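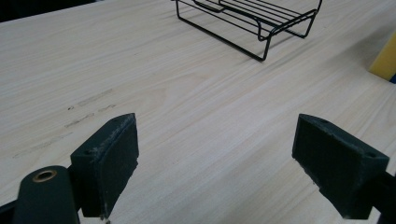
black wire rack, wooden table

fala_bakes
So I've been making the same sandwich loaf for years and lately the bottom crust goes soft within an hour of coming out. Top is great, sides are fine, bottom is like a wet sponge. I've been cooling it in the pan because my mother always did. Is that the whole problem or is my oven dying too?

trovthorpe71
It's the pan. Get it out after 3 minutes and onto a rack, any rack. Steam has to go somewhere!

Pramanik
Disagree a little. I leave mine in for 20 and the crust is fine, but I bake darker than most people (my family calls it burnt, whatever). If your loaf is pale on the bottom it'll go soft no matter where you park it.

trovthorpe71
20 minutes in a tin pan?? You're steaming it. Dark or not.

Pramanik
Come eat some and tell me that lol

stulico
You two had this same fight in the rye thread. OP, what pan? I had a glass one and the bottoms were always blond. Switched to dark metal and kept everything else the same -- huge difference.

fala_bakes
Glass! It's glass. Ugh. OK, I'll borrow my sister's metal one and try it on the lowest shelf.

trovthorpe71
And take it out after 3 minutes.

Pramanik
Or don't :)

fala_bakes
Two loaves then, one each way. Dough's rising now, will post the bottoms tonight.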